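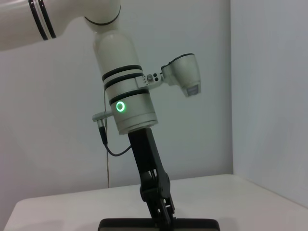 Sikomier Vision Research is recruiting adults with red-green color vision deficiency, and a comparison group with typical color vision, for a study of small status lights. Most status lights are specified by color alone, and the specification assumes an observer who can tell the colors apart. A green ring with a dark center, set into a white housing, gives such an observer a shape and a brightness difference to work with as well as a hue. How much each of those contributes at normal viewing distances has not been measured well in people who confuse green with amber or white, and the present study is designed to measure it.

Study title: Shape and Luminance Cues in the Recognition of Small Indicator Lights
Study reference: 3324
Location: Michailidis Building, Room 47
Closing date for applications: 01/08/2025

What the study involves

Participants attend two sessions on separate days. The first session consists of color vision screening and a short practice block. The second session is the main test. Breaks are scheduled between blocks and additional breaks may be taken on request.

At screening you will complete a printed plate test, a color arrangement test and a matching task on an anomaloscope. You will also read a standard letter chart with each eye. These tests are used to assign participants to groups. They are not a clinical diagnosis. You may ask for a copy of your scores, which you can take to an eye care provider if you wish to discuss them.

In the main session you will be seated in a darkened booth with your chin on a rest. A panel on the far wall presents one light at a time. The light may be a solid disc, a ring, or a bar, and it may be green, amber, red or white. After each presentation you press one of four buttons to report the color, then one of three buttons to report the shape. Part of the session is run with the room lights on. There is no time limit on a response, but you will be asked to answer as soon as you have decided and not to change an answer once it has been entered.

The lights are low-power LEDs driven through a diffuser. Output is checked with a calibrated meter before each session and is comparable to that of ordinary household equipment. No flicker is used. No eye drops are given and nothing touches the eye.

Who can take part

You may be eligible if you meet all of the following:

Age 20 or older at the time of the first session.
Corrected or uncorrected vision good enough to read a newspaper without a magnifier.
Able to sit still for 15 minutes at a time.
Able to understand spoken and written instructions in English.

For the color vision deficiency groups, we need people who have been told at any time that they are red-green color blind, or who suspect it. A previous test result is helpful but not required. Both the red-type and the green-type forms are of interest. We particularly need people with the milder forms, who often do not think of themselves as color blind and who are hard to find through clinics.

You cannot take part if you have had eye surgery since May, if you have been diagnosed with glaucoma, macular disease or optic neuritis, or if you are taking medication that is known to affect color vision. If you are not sure about a medication, list it on the application form and the study office will check it.

Tinted lenses

Glasses and clear contact lenses may be worn. Tinted lenses, including lenses sold to improve color discrimination, must be removed for both sessions. Lenses with a blue-light coating usually have a slight yellow cast, so please bring a pair without the coating if you own one. If you do not, tell us when you book. The booth is equipped with a trial frame and a set of clear lenses.

Payment

Participants receive $20 for the screening session and $47 for the main session. Payment is by prepaid card and is issued at the end of each session. If you attend screening and are not placed in a group, you still receive the screening payment. If you withdraw partway through the main session you will be paid in full. Parking in the Stemer Street garage is validated at the front desk. Other travel costs are not covered.

Risks and benefits

The main discomfort reported in pilot sessions was tired eyes. Some people find the chin rest uncomfortable and its height can be adjusted between blocks. You should allow your eyes to readjust to daylight before driving. There is no direct benefit to you from taking part.

Data

Responses are stored under a participant number. The list linking names to numbers is kept separately and is destroyed when the analysis is complete. Anonymous response data will be shared with Planar, the display laboratory that supplies the test panel, and may be placed in a public archive. You may withdraw your data at any time before the linking list is destroyed. After that point individual records cannot be identified and cannot be removed.

How to apply

Application forms are available at the front desk of the Michailidis Building or by mail from the study office. Quote reference 3324 on the form and on any letter. State which group you believe you belong to, whether you wear glasses or contact lenses, and the times of day when you can attend. Evening sessions are available for the main test only.

The study office will reply to all applicants. Those who appear eligible will be sent the full information sheet and a consent form, and a screening appointment will be offered once both have been read. Please do not sign the consent form in advance. It is signed at the first session, after you have had the chance to ask questions.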